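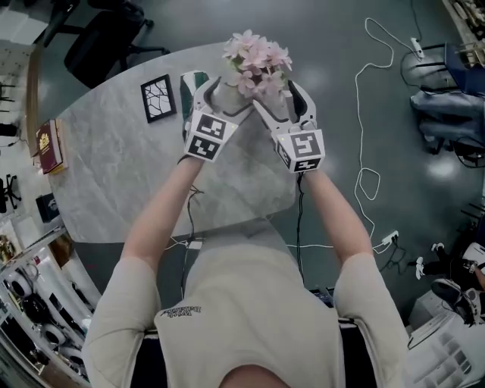 Filed under: Small Business / Food & Drink

Leonor Teixeira has 16 minutes before the next delivery and she's already checking her phone. We talk standing up. Hot sauce, she says, was never the plan. "I wanted to sell pickles. Nobody bought the pickles."

Sequeira, her label, started with peppers from her aunt's yard and a borrowed church kitchen. Last year she filled 3,000 bottles. Two flavors carry most of that — the smoked one and the green one. A third, with mango, got dropped in July. "Too sweet. I kept lying to myself about it."

Money? Tight. Glass went up twice. She switched to a supplier called Zukham, cheaper, slower. "You order in March, you pray till May." She pays herself now, a little, which she didn't for the first 3 years.

She ferments everything at least 2 weeks. Salt, peppers, garlic, wait. No vinegar untill the end. "People rush it and then they wonder why it tastes like nothing." 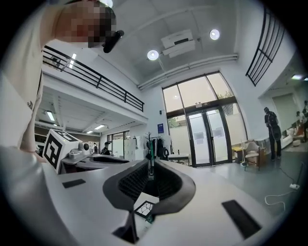 Bisen is less sure the wait matters that much, and says most customers couldn't pick the long ferment from the short one on a taco. Teixeira has heard this before. Shrugs. "Fine. I can taste it."

Stores next? She's in a handful, wants more, but on her terms. One chain asked for for a plastic bottle and she hung up. The farmers market still brings in half her sales, and she likes the arguing there — too hot, not hot enough, bring back the mango.

Is she bringing back the mango?

"No."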